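How to pan with a moving subject (and get one sharp cyclist out of it)

Posted in: Camera basics
Level: beginner, though a bit of patience helps

Panning is my favourite thing you can do with a cheap camera. You follow something that's moving, press the button while you're still turning, and if it all comes together you get a crisp rider in front of a background that has melted into stripes. No editing, no special lens, and you can practise it at the end of your own road!

I learnt it on the hill in Loveris, where the road drops past the Mazurek bakery and the cyclists come down at a lovely steady speed. My first evening there I took 92 pictures and kept 3. I was thrilled with those three, so please don't be put off by a low score.

What you need

A camera or phone that lets you set the shutter speed yourself. On most cameras that's the S or Tv setting on the dial. On a phone, look for a "pro" or "manual" mode, or download an app that adds one.

Something that moves past you in a fairly straight line. Bikes are ideal. Buses are easier than you'd think. Dogs are very hard and enormous fun.

Shade, cloud or evening light. Slow shutter speeds let in a lot of light, and at noon in June you'll struggle to keep the picture from going white.

Setting up

Turn the dial to shutter priority and start at 1/60 of a second. It's a gentle speed that gives you a bit of blur and a decent chance of a sharp subject. Set the ISO as low as it goes, usually 100. If your camera starts flashing a warning about the aperture, there's too much light, so move into the shade or try again later in the day.

Switch the focus to continuous (AF-C, or AI Servo on some makes). If your camera hunts about and won't settle, focus by hand on a mark in the road, such as a drain cover, and wait for your cyclist to reach it. Set the drive to burst as well. Short bursts, mind, or you'll spend your whole evening deleting.

Stabilisation is a funny one. Some lenses have a second mode meant for panning, and if yours has it, use it. If there's only on and off, try both and see which you prefer.

Where to stand

Stand side-on to the road and back from the kerb. Closer isn't better, as the subject whips past so fast that you can't turn smoothly. I stand 14 big paces back when I can, with the lens zoomed in a little.

Look at what's behind the road too. A plain wall gives you a plain smear. A hedge with gaps in it, parked cars, shop windows or people at tables will all turn into gorgeous long streaks.

The swing

Point your feet at the spot where you want to take the picture, then twist your body back from the hips to meet the rider. Tuck your elbows in. Pick one thing to follow and stick with it (I use the helmet), and keep it in the same place in the viewfinder the whole way round. Squeeze the button as your hips come back in line with your feet, and keep turning after the burst has finished. Stopping dead when you press is the commonest mistake, and it ruins the end of every burst. 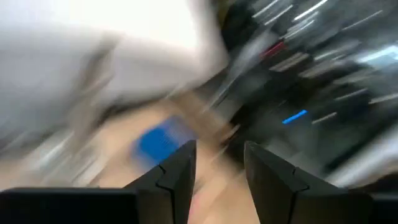

What makes a pan work is that the camera and the subject travel together. Anything that keeps its place in front of the lens while the shutter is open gets recorded as a clean shape, and anything that slips sideways gets dragged out across the picture. The two black gripper fingers are a very pure case: they move along with the camera, so their edges and even the little seams look crisp, while everything beyond them is smeared. Your job with a cyclist is to get as near to that as you can with your own hips, and that takes practice, because the rider isn't bolted to you!

Going slower

Once you're getting a few keepers at 1/60, drop to 1/30. The background goes properly silky and wheels start to disappear into discs. At 1/15 you'll lose nearly everything, but the odd one that works can be glorious.

Damian Żak, who taught me most of this, has a great exercise for the slower speeds. Leave the camera at home and follow 23 cars with your outstretched thumb, keeping it over the driver's door handle until the car is well past. You'll look daft. Do it anyway, it helped me more than any amount of fiddling with settings.

When it goes wrong

Everything is blurred, rider included: you're turning too fast or too slowly. Go up one step in speed and have another go.

The rider is blurred up and down: you're bobbing. Bend your knees a touch and breathe out as you turn.

The background is sharp: the shutter is too quick, or you stopped turning. Check the dial first.

The face is sharp but the legs are a mess: that's normal, legs go round! I love this look and wouldn't try to fix it.

It's all too bright: lower the ISO if there's any left to lower, or screw on a grey (ND) filter. A three-stop one is plenty.

Look through the pictures on a bigger screen before you delete anything. Two of my favourites looked hopeless on the back of the camera.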